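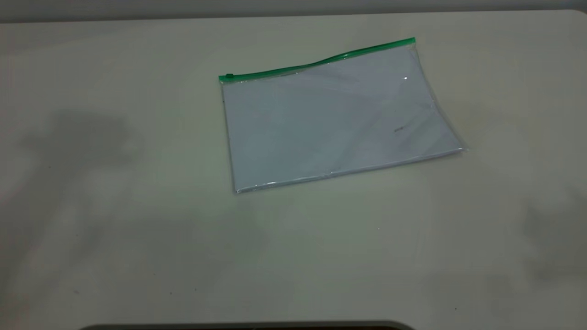
Pouch cell keeps losing the green zipper: finger height or lighting?

Forum: Cell setup and maintenance
Started by gjakab, Jul 3, 2023

gjakab
I look after one arm on a bench in Wustonham. It handles clear zipper pouches with a green zipper. The job is to come down on the end of the zipper, hold it and slide the pouch over to a Drandora tray.

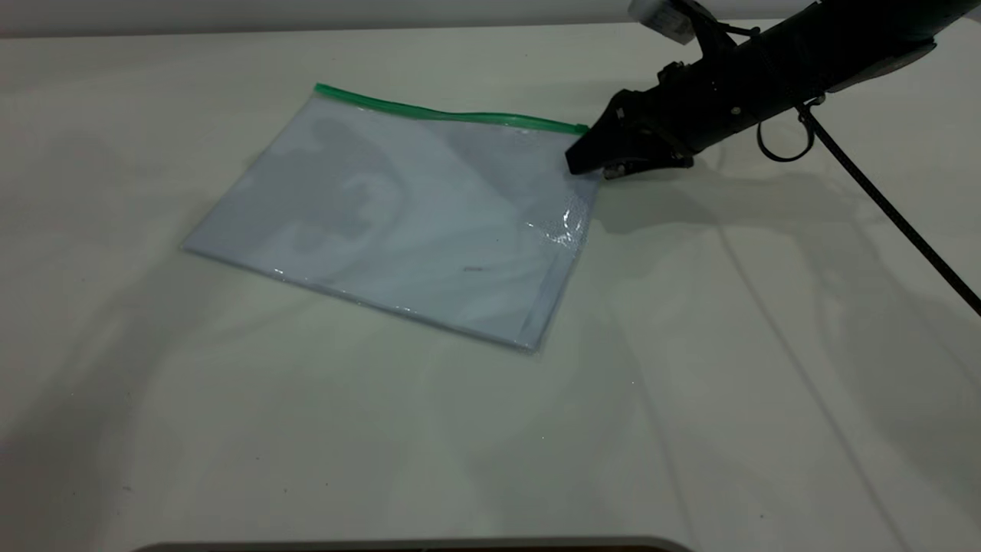
The last run was 2,000 cycles and 1,935 were good. Almost all the misses were at the zipper end. Either the tip lands on the film next to the track, or it gets the track and loses it on the slide. Before the fingers were changed we had 1,952 on the same run length, so I want those cycles back. Fingers are the black Cuypers ones with the stock pads. Cable was rerouted the same week.
Gizella Jakab

tomcat_plc
Check the cable first. If it drags on the table it can pull the wrist over a little at full reach. Seen it on two cells.

hajar_ah
I wouldn't start with the cable. A new set of fingers is never the same length as the old one. This is the order I use:

1. Power down, take the fingers off, clean the mounting faces and refit to torque.

2. Touch off on bare table and write down the new height. Do it at both ends of the reach.

3. Put a pouch down and look at the wrist camera view with the lights as you run them. Clear film throws white glare wherever it wrinkles, and a threshold set too low will take that for an edge. Teach on the green strip only.
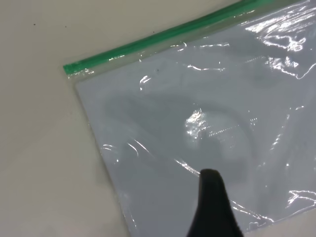 4. Run slow with one pouch, turned a bit further each time.

5. Wipe the table. Specks show through the film.

Hajar Abdel Hamid

gjakab
Did 1 and 2 this morning. Height was off by 3 mm at the far end and fine at the near end — so not only finger length. I have not touched the lights yet. Still getting a false edge now and then when the pouch is turned a lot.

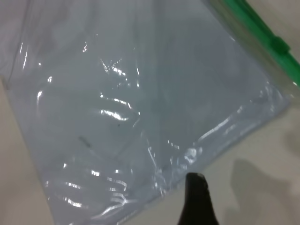 tomcat_plc
Off at one end and fine at the other is what I was saying. Finger length would be off by the same amount everywhere. Clip the cable up and touch off again.

hajar_ah
Could be the cable, could be the table out of level. Put a level on it before you move anything. And the false edges are a separate fault, no cable will cause those. Try a diffuser.

grutuvgate_mike
We run the Grutuvgate feeder with pouches and had to put a matte sheet over the light. Pad wear matters too. We change ours every September whether they look bad or not.

gjakab
Table is level. Cable is clipped to the upper arm now and the far end reads the same as the near end. Diffuser goes on next, then I'll do the full run again and post the count.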